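Weveck Service Host for Windows Server

Weveck hosts message-based services on Windows Server and manages their endpoints from one console. It runs as a Windows service under a local or domain account. IIS is optional and is needed only for HTTP activation.

Requirements

Windows Server 2019 or later, 64-bit
.NET Framework 4.8
135 MB of disk space, excluding logs
Local administrator rights for setup 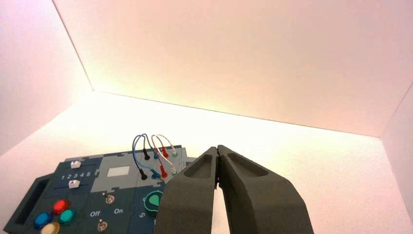
Setup checks for the required Windows features and lists any that are missing. It does not enable them. Add them through Server Manager or PowerShell, then run setup again. A restart may be needed before the feature state is reported correctly.

Bindings

TCP, named pipe and HTTP bindings are supported. Each endpoint has its own timeout and message size limit. The default limit is 100 concurrent calls per endpoint. Changes made in the console are written to the host configuration file and take effect when the endpoint is recycled.

Message tracing is off by default. Traces are written in plain text and can include credentials, so restrict access to the log folder.

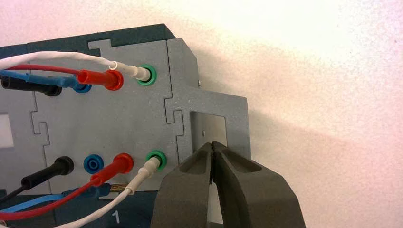 Licensing

Licensed per server. Passive failover nodes do not need a separate license. Keys issued for the July release remain valid.

Known issues

Event 1,231 is logged twice when a named pipe endpoint stops during a recycle. The second entry can be ignored.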